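Oluvden — pince à main, notes de montage et données
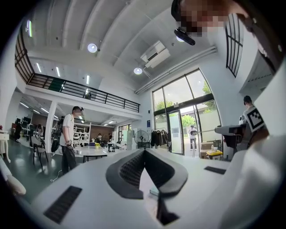 Atelier partagé Erkell — groupe robotique

README, version de février. Incomplet, je complète quand j'ai le temps.

Contenu du dépôt
pieces/ — corps de pince, mors en V, capots (STL + sources)
prises/ — vidéos brutes, un dossier par session
outils/ — scripts de tri et de synchro

Montage
Corps blanc, mors noir en V, intérieur texturé alvéolé. Imprimer le mors couché, sinon les alvéoles bavent. 2 vis par mors, serrer à la main. 5 h d'impression pour le corps complet, prévoir la nuit.
Ne pas boucher les fentes d'aération noires !!

Prises
11 sessions, toutes dans la grande salle, côté mezzanine. Sac à dos pour le matériel porté, casque si on enregistre la tête en plus. Visages pixelisés avant dépot — script de Yoon-hee, relire quand même à la main.
Contre-jour fort côté baie vitrée, l'exposition saute. Pas corrigé.

A faire
— recaler l'horloge du casque (décalage de 40 ms)
— noter les marqueurs carrés dans le fichier de session
— refaire la doc du sac, l'ancienne est fause

Contacts : Renji Hoshino pour les pièces, Yoon-hee Hong pour les données. Passer à l'atelier après 18 h.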